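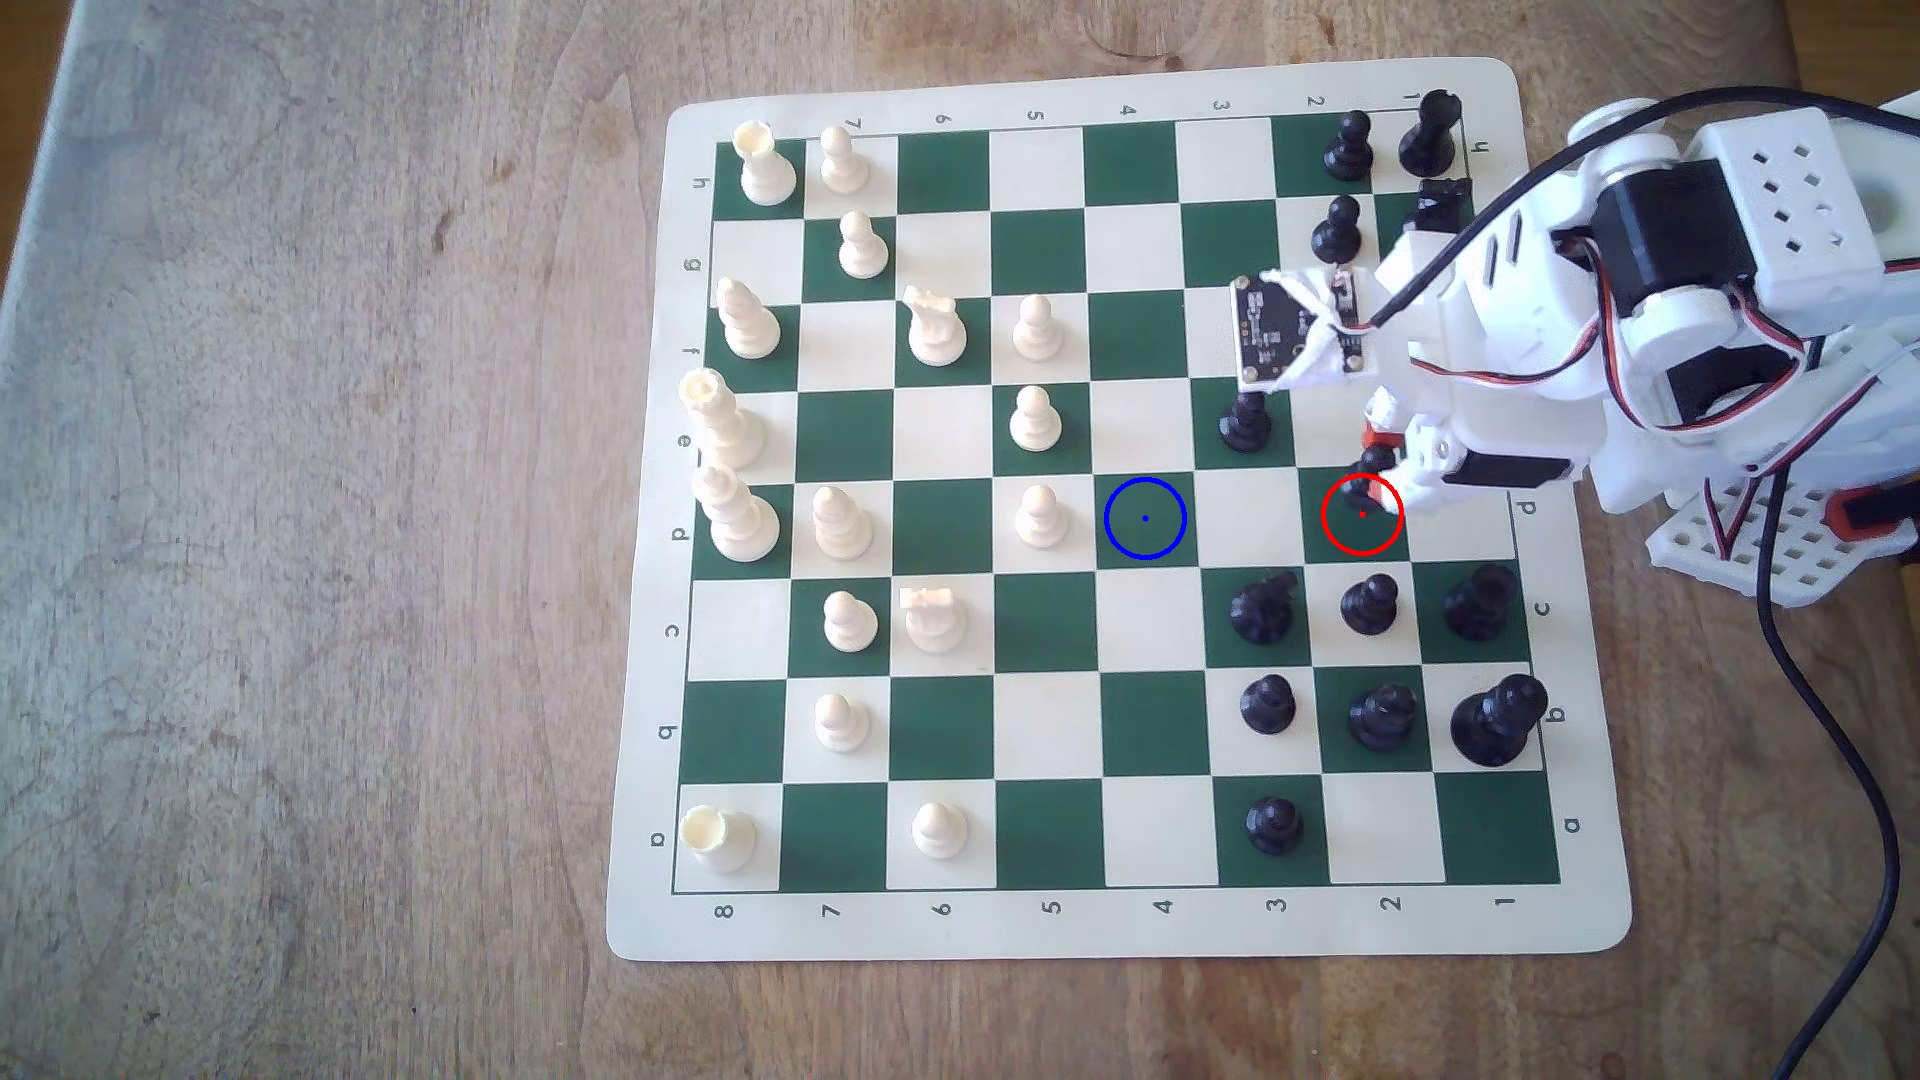 3.2 Marking the move

The policy does not choose chess moves. A move comes from the Soliman planner as a pair of squares, and the policy only has to carry it out. In our earlier work the pair was given as text, and the arm often went to a neighbouring square. We now draw the pair straight onto the overhead image before it reaches the network. A red circle marks the source square and a blue circle marks the destination. Each has a small dot in the same colour at its centre.

To place the circles we need the mapping from board squares to image pixels. The four outer corners of the playing area are clicked by hand at the start of a session, and a homography is fitted to them. The centre and radius of each circle follow from it. The mapping is not updated during an episode, so the circles stay put when the arm passes over them. 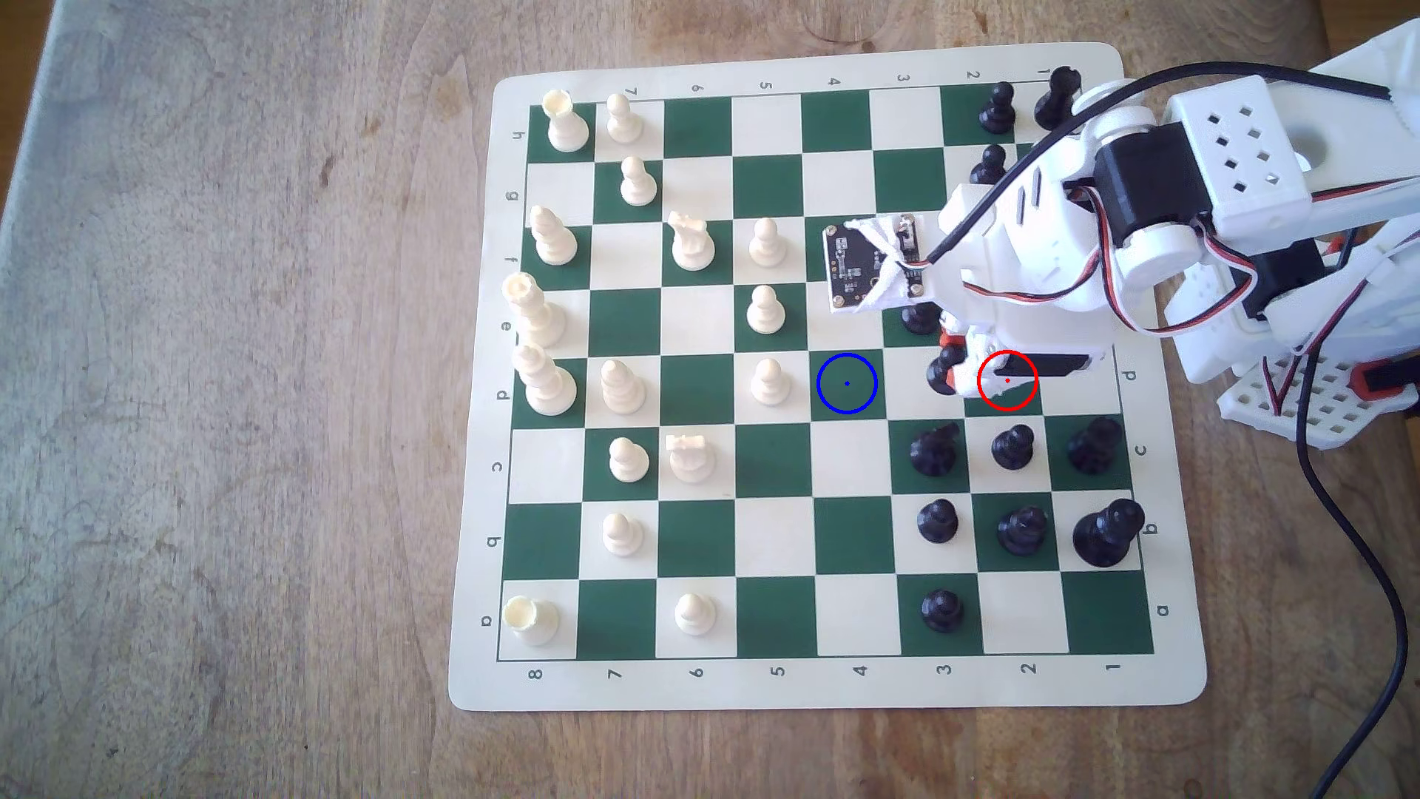 Figure 2. Overhead view with both markers drawn. Blue outlines an empty square; the gripper is above the red one.

The circles are drawn as thin outlines. In a first version we used filled discs, which hid the base of the piece and made it harder for the network to line up the fingers. The circles are drawn last, so they also show on top of the arm where the two overlap.

3.3 Inputs and control

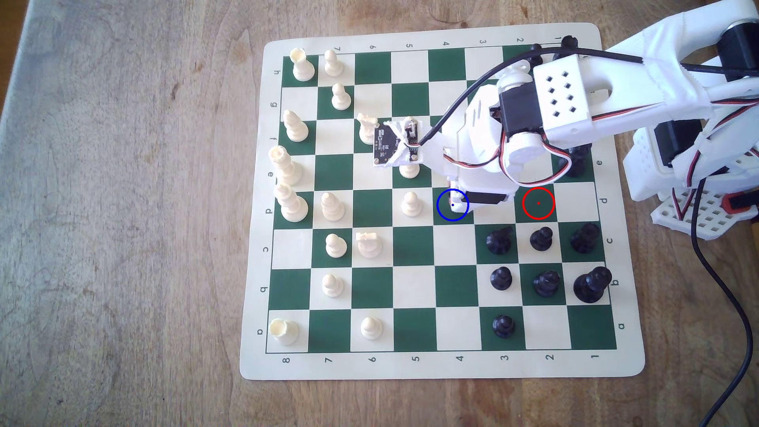
Piret Jankauskaitė

At each step the policy receives two images, the marked overhead view and an unmarked view from the gripper, together with the joint positions. Both images are resized to the same shape and encoded separately. The output is a short run of joint targets sent to the servos at 15 Hz. An episode is stopped after up to 900 steps.
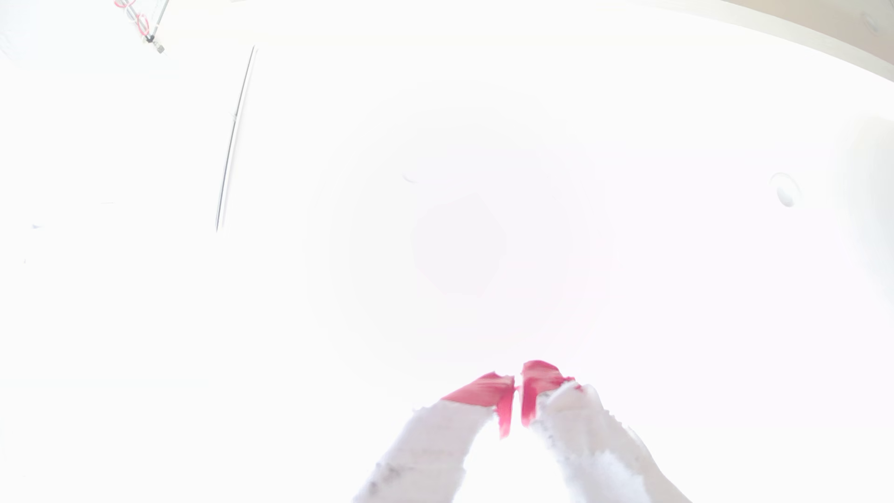 We leave the gripper view unmarked because the board mapping does not hold for a moving camera. The network therefore has to link the red circle in one view to whatever lies between the fingers in the other. During training we vary the brightness and contrast of each view independently. We also shift the circles by a few pixels, to cover small errors in the clicked corners.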